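Step 4: Hanging the Plestard shelf bracket

I always do this part slowly, and I still get it wrong sometimes! Hold the Plestard plate against the wall, check it with a level and mark both holes.

1. Drill each hole with a 10 mm bit.
2. Push the plugs in flush.
3. Drive all 4 screws halfway, then tighten.

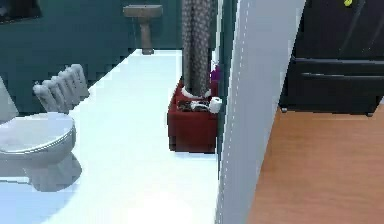

Bathroom view with toilet and radiator.

Caution: check for pipes before you drill (I hit one in April, what a mess). Note: my bracket came with two spare plugs, so keep those.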